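### 3.2 Print trials on metallic and woodgrain card

Before we settled on the main series, we spent a good part of the spring simply getting to know the materials, and we would gently encourage anyone planning a similar study to do the same. The inks were the two UV-curable sets supplied by Davero, one described as flexible and one as rigid, and the cards came from the Benamlow sample shop, which kindly let us have offcuts from three different runs. All the printing was done on the flatbed machine at Clolen, in the same room and with the same lamp settings, so that whatever differences we found could fairly be put down to the ink and the surface.

We printed 40 cards with the flexible ink and 40 with the rigid ink, using a plain test pattern of solid blocks, fine lines and small lettering in the Sầm typeface, which has thin joins and tends to show up poor wetting very quickly. One card from the rigid set was bent in the post, and so the results given below rest on 79 cards in all. Each was left for 2 days before any handling, and then put through the tape test, the rub test and the bend test, always in that order.

The tape test was kinder to both inks than we had feared. Solid blocks held well on nearly every card, and what losses there were came mostly along the cut edges, where the top coating had already been disturbed by the guillotine. The bend test told the inks apart much more clearly. The rigid set gave the crisper lettering - several of us preferred it by eye - but it cracked across the solid blocks when the card was flexed, while the flexible set came through with little more than a faint whitening along the fold.

Handling is a harder thing to pin down. A sign or a membership card is picked up by its ends, passed across a counter and slid in and out of holders, and the wear this causes is spread very unevenly over the surface. We therefore recorded wear in the outer margins separately from wear in the middle of the card, and Figure 3 is best read alongside that part of the results.
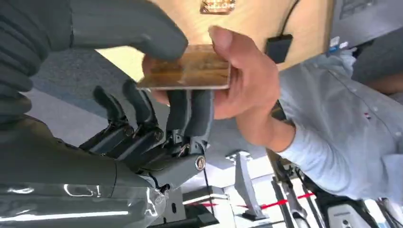 **Figure 3.** A gold-to-brown card held at its right end by hand.

One print-room reader of our first draft, Clolen, replied that margin wear mattered far less to their customers than the dulling of solid colour, and asked whether a clear coat would not have made the whole comparison unnecessary. It is a fair question, and we have thought about it a good deal. A clear coat would very likely narrow the gap between the two inks in the rub test, but it adds a second pass and a second cure, and on metallic stock it also takes away some of the shine that people are paying for. We have kept to uncoated prints throughout this section, and the few coated cards we made in May are dealt with in Section 4.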